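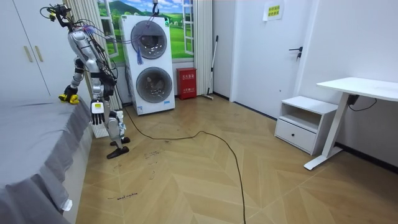 Spreadsheets have a reputation for never getting a sum wrong. I don't think they've earned it. A spreadsheet is very good at arithmetic, but it's fussy about what it will do arithmetic on, and it usually doesn't mention it when it has skipped something. The boxes are called cells, and a column is a pile of cells one above the other, stacked up like the dryer and washer in that tall white unit beside the bed. When you ask for a total, the spreadsheet goes down the pile and adds up the numbers. The trouble is in that last word. Some things look exactly like numbers and aren't.

A number in disguise

Dagim and Da-eun are keeping track of the minutes their classes have read for the Dillona Readathon. Dagim types his class's minutes in cell A1:

1014

Da-eun copies hers from an email and pastes it into A2:

2182

In A3 they type =SUM(A1:A2), which means "add up everything from A1 to A2". It should say 3196. It says 1014.

Did the computer forget how to add? No. It decided that Da-eun's 2182 was a word. Spreadsheets sort what you give them into types, and two of the main ones are numbers and text. Text is anything the spreadsheet treats as writing, such as your name or "bananas". Digits can be text too. When SUM looks through a group of cells, it walks straight past the text.

No warning, no beep. You get a wrong answer in the same neat font as a right one.

How does it happen?

Sometimes a space is hiding in the middle or at the end, because it got copied along with the digits. Sometimes there's an apostrophe at the front, which tells the spreadsheet "treat this as text". You often can't see that apostrophe in the cell at all, only in the long bar at the top when you click on it. And sometimes people type "2182 minutes", which makes perfect sense to a human. To SUM it's just more writing.

Check it yourself

Look at which side of the cell the digits are on. Numbers normally sit on the right and text on the left. I wouldn't bet my lunch on this one, though. Anybody can click the centre button and then the clue is gone.

A better test is to go to an empty cell and type =ISNUMBER(A2). You'll get TRUE or FALSE. For Da-eun's cell it says FALSE, so there's the culprit.
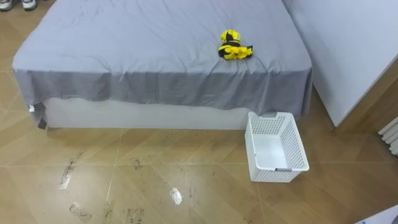 Fixing it

Click on the cell and type the number again with nothing else in it. If it's still stuck, change the cell's format from Text to Number first, then type it once more. Put the word "minutes" in the heading of the column and leave it out of the cells.

What about a really long list?

Nobody wants to retype a list with 4,000 rows. Use =COUNT to find out how many cells hold real numbers, and =COUNTA to find out how many hold anything. If the two answers don't match, something in there isn't a number. It might be a heading, and that's fine — or it might be a problem.

Also, guess before you look. Dagim's class and Da-eun's class together had to come to more than 3,000. An answer of 1014 should look fishy straight away, whatever the computer says.

Words used on this page

Cell: one box in a spreadsheet.
Formula: an instruction that starts with an equals sign.
Text: anything the spreadsheet treats as writing, even digits.

Written by Mirjam Goossens

14 shares | 2 comments

We use cookies to remember your colour theme. Accept | Manage settings

© Nijs Kids | Contact us | Back to top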